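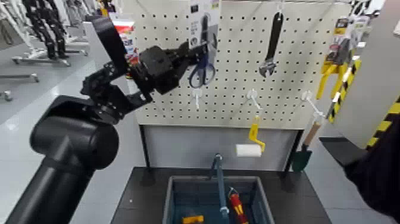
Muireann Ó Briain留言问过，洞洞板上的工具到底该按大小挂，还是按用途挂，她家那块板挂了拆、拆了挂，越弄越乱。

我的答案是按用途，不过得慢慢说，因为我自己也走过弯路。刚搬家那年十一月，我兴冲冲地把所有工具从大到小排了一遍，好看是真好看，可每次刷墙都要满屋子找滚筒，气得我呀！

先别急着上墙，把工具都摊在地上，剪刀、扳手、滚筒、小铲子，平时会一起用的就放在一起。然后把板子靠墙立着，拿铅笔轻轻标出挂钩的位置。滚筒这类横着伸出来的东西很占地方，两边要多留些空，不然取旁边的小铲子时总会碰到。扳手比较沉，我习惯挂在靠边有支撑的地方，用的是Pikgate的长钩，插进孔里以后往下压一压，不晃了再挂。

剪刀最好挂在伸手就够得着的高度，家里有小朋友的就再往上挪一挪。新买的剪刀如果还固定在纸卡上，可以先连卡一起挂着，卡片顶上一般有孔，套进挂钩就行，等真要用了再拆。我常备2把，一把剪纸，一把剪胶带和包装绳，千万别混着用，胶粘在刃上真的很难擦。 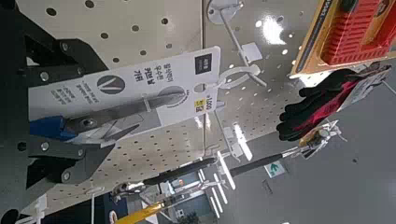

蓝柄剪刀，连卡挂在白色挂钩上，价签为₩1,000

挂好之后先用上一个星期，看看哪样东西老是放不回原位，多半是位置不顺手，挪一格就舒服了。手套我建议单独挂一个钩子，让它透透气，别塞在工具后面。板子下方也留几个空钩吧，以后总会添东西的，到时候就不用把整面墙重新拆一遍啦。

要是板子装在阳台或者储物间，每逢换季把工具取下来擦一擦，金属的部分抹一点点油，再照原样挂回去。我通常挑星期一晚上弄，泡壶茶，放点音乐，不知不觉就收拾完了。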